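Studio audience day: floor and set safety checklist

Piltura Studios, Stage 3
Show: The Inthanon Kitchen Quiz, series two
Completed by: Surachet Sukprasert, floor safety
Time of walk-round: 10.20 am, before the afternoon recording

Mark each item OK, FIX or N/A. Anything marked FIX must be closed before the audience doors open.

1. Audience seating
Seats fixed to rostra, no loose bolts – OK
Row and seat numbers readable – OK
Aisle steps edged with white tape – FIX
Comment: Tape has lifted on the left aisle, fourth step from the top. Set dressing to replace it. The licence allows 163 seated and the ticket office has issued the full number, so both aisles will be in use.

2. Exits and signs
Exit signs lit – OK
Doors open fully from inside – OK
Routes clear to the car park – FIX
Comment: Flight cases for the Dilach band are stacked in the corridor behind door B. They were there at the last recording too. Band crew to move them to the scene dock and keep them there until the audience has left.

3. Lighting and rigging
Safety bonds on all lamps over seating – OK
Rig certificate on site – OK
Cables to the bars tied off – OK
Comment: Lamp 89 was swapped this morning. Bond checked from the lift. The old lamp is on the bench with a label on it.

4. Food and drink
No open drinks on the contestant desks or near the buzzers – OK
Drinks for crew kept on the side tables – OK
Bins in place at both ends of the stage – OK

Audience members may bring in water with a lid. Hot drinks stay in the foyer. Ushers should say this at the door, as last time several people reached their seats with coffee and had to be sent back down.

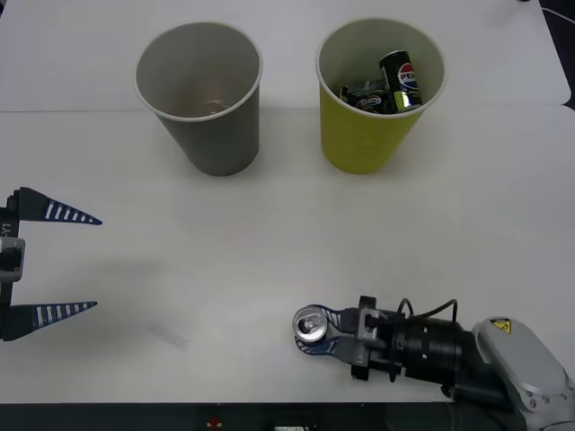
5. Set and props
Quiz desks level and braced – OK
Revolve stop button tested – OK
Prop knives blunt and counted back in – N/A
Comment: No knife round in this episode. The revolve stops cleanly but is slow to restart, and Stornalis have been asked to look at the motor. Until they have been, it is to be run by their trained operator only.

6. Fire
Extinguishers in date – OK
Hob gas isolated at the wall – OK
Drapes treated and labelled – FIX
Comment: The new blue drape behind the host has no label. Design say it was treated in January. I need to see the paperwork, or it comes down.

7. First aid and briefing
First aider named on the call sheet – OK
Warm-up act to give the exit announcement – OK
Comment: Please read the announcement from the card. Ext. 282 reaches the first aid room.

Three items open. I will walk the stage again at 1.15 pm and sign below if they are closed.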